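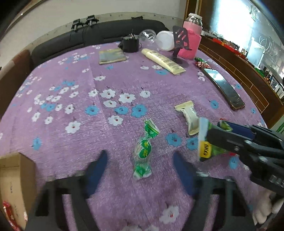 Munum pair, hand-held grippers, left and right units. December, service entry, started 9:15.

Reason for service: right unit reading closed before the pads meet. Small wrappers were being logged as held when they were only touched. Left unit fine on the same items, but did both so the dates match on the service card.

Zero check before taking anything apart. Jaw encoder, raw counts, fully open and fully closed on bare pads:
Left: 348 open, 1252 closed.
Right: 348 open, closed value wandering. Would not repeat between squeezes.

Open end repeats and closed end doesn't, so the magnet is not slipping. Went to the pivots. Outer pivot screw on the farther finger was loose by most of a turn. The rest were snug. Took the loose one out and cleaned the thread. Small drop of medium threadlocker, back in until the link just stops rocking sideways. Do not go tighter than that. The linkage binds near full open and the operator's hand makes up for it without noticing, and then we get a slow jaw that looks like a software fault.

Checked the blue pads on both units. Surface glazed on the right unit, probably from the plastic film on the packets. Wiped with alcohol on a lint-free cloth, left to stand with the jaws open. The pad edge had lifted a little at the tip on one finger, so that pad came off and a new one from the Gastance bag went on. Old adhesive needs to come off completely. The first attempt sat proud at one corner and I had to redo it.

After reassembly, right unit:
348 open, 1252 closed, same on every squeeze. Wrote both values into the Chala config even though they match the old ones, so the file carries the service date.

Test set is the mixed candy and small packets on the floral cloth, with the cardboard box as the bin. Twist wraps are the hard case. The twisted end folds under the pad and the closing count comes out short of where the candy body would put it. Pick on the body, across it, and the count settles. Flat packets are easier to close on and harder to get under. The cloth will bunch if the fingertips drag, so come down open and close level.

Time sync between the two units: right was lagging left by 50 ms. Restarted both loggers from cold and the lag went away. Have not found the cause. Watch it.
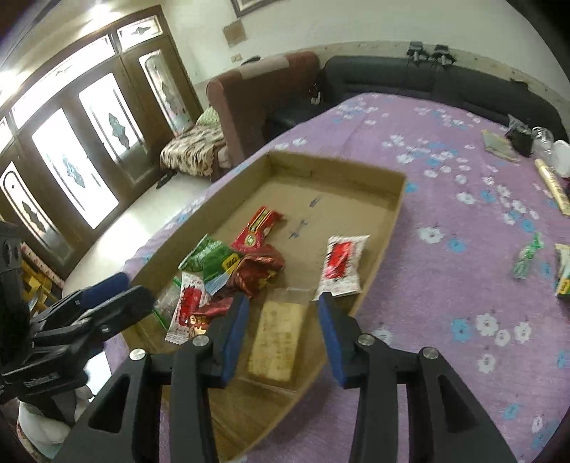

Heltcombe wrote back on the service note and disagrees about the threadlocker. They say their pairs had the same screw back out even with medium on it, and that the fix was a thin washer under the head, which stops the link from walking the screw around. They also want pads changed at 2000 closes whether or not they look glazed.

Fair on the pads. I'll put the close counter on the Chala start page so it gets seen. Not convinced on the washer. Our screw heads clear the opposite arm by very little when the jaws are shut, and a washer uses up that gap. Will try it on the spare finger first and measure.

Open items:
Spare finger, washer trial, clearance at 1252.
Reorder pads from Gastance, one bag left.
Lag between loggers, note the start order each time.
Paint mark across every pivot screw head and link, both units, so a turned screw shows at a glance. Left unit done, right unit waiting for the threadlocker to cure.

Stopped 5:30. Both units on charge.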